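Print this page | E-mail to a friend

The quiet joy of the cube shelf

I have lived in seven rented flats, and the first thing I put up in every one of them was a set of cube shelves. Before the bed, before the kettle if I'm truthful. There is something about a grid of plain square holes that makes a strange room feel like it might soon be yours!

The idea is older than most people think. Chemists and post offices were using pigeonholes long before anyone thought to put one in a living room, and if you visit the old seed warehouse at Firer you can still see a wall with 900 of them, each with a little painted number (I spent a whole afternoon there and had to be asked to leave at closing time).

What I love is how many jobs one unit can do. A friend in Radu keeps hers side-on as a room divider, with plants on the window side and wool on the other. The toy library at Ulamon has some 200 board games in theirs, sorted by how long they take to play – a brilliant system, and one I have copied at home.

Choosing a colour

White is still my favourite. It bounces light about in a dark room, it goes with whatever the landlord has done to the walls, and you can match it years later when you want another. Darker units look lovely in a big room but they do show the dust.
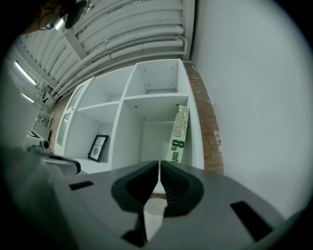

Filling it

Start at the bottom with the heavy things: records, atlases, the sewing machine. Leave at least one cube bare for a month and see what drifts into it. Mine filled up with maps, so now it's the map cube, and the one beside it is going the same way.

Related items
Small hallways, big coats
A weekend at the Ditatano furniture fair
Hooks, rails and pegs

Last updated: June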